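Mitali Patwary read the label on the Sekon jar twice and put it back on her sister-in-law's counter.

"Thirty-seven strains," said Fathima.

"Of what?"

"Good bacteria. You take it with the antibiotics so they don't wipe you out."

"At the same time? Wouldn't they wipe this out too?"

Fathima twisted the lid. The website had 2,437 reviews, she said, and hardly a bad one among them.
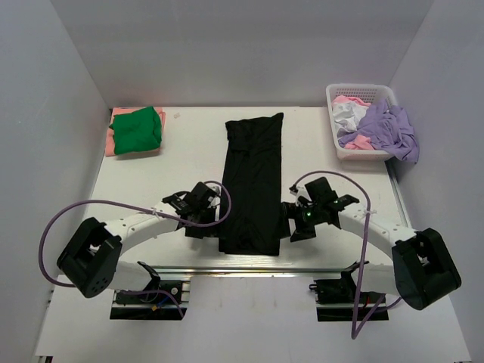
Black fabric laid out on a white table.

Mitali had worked the pharmacy counter in Clikdale long enough to have heard about charcoal, celery water and a magnet you wore in your sock. Everyone who bought them felt better by June. So did most of the people who hadn't.

"What did Dr. Cassim say?"

"He said it probably wouldn't hurt."

"That's what he told you about the magnet."

Fathima swallowed two capsules with cold tea and waited, one hand flat on her stomach.

"I feel something already," she said.

"You've had four samosas," said Mitali, and went to look for her coat.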